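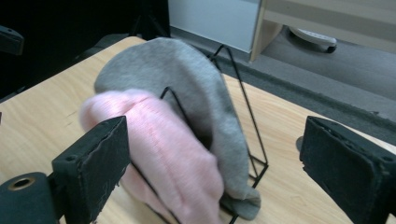

Opening slide: pink knit and gray cloth on a wire rack.

Good evening, everybody, and thank you to Veronica Nistor for having me back in Uvstead. I'm Nelu Munteanu, and tonight I want to talk about closing costs, which I know is nobody's favorite part of buying a home.

(Wait for the latecomers. Ask who has bought before.)

Start with the earnest money. When my wife and I bought our place on Piler Street, I thought that check was a fee, and I was quite grumpy about it for a week. It was credited to us at closing, as it usually is, so please do look for it on your statement.

Next, the inspection. Ours cost $800, and I still think of it as money well spent - the man found a cracked vent pipe in the attic that we would have walked right past. Go along if you can, and wear old shoes.

Then the prepaid items. Taxes, insurance, a few days of interest. On the sample sheet in your folder they come to $2,707, on line 9. Let people find the line before moving on. Last May I rushed this and lost half the room.

Tell the story about Stefaniia Pylypenko and the seller credit here. She asked for help with her costs, fully expecting a no, and the seller agreed to nearly all of it. Lenders do put limits on these credits, so say that you should check with yours before you write the offer.

Questions, then coffee. If somebody asks about refinancing, pass it to Aslak Strömberg - he has the second half, and his slides are much nicer than mine. Folders go back in the box by the door.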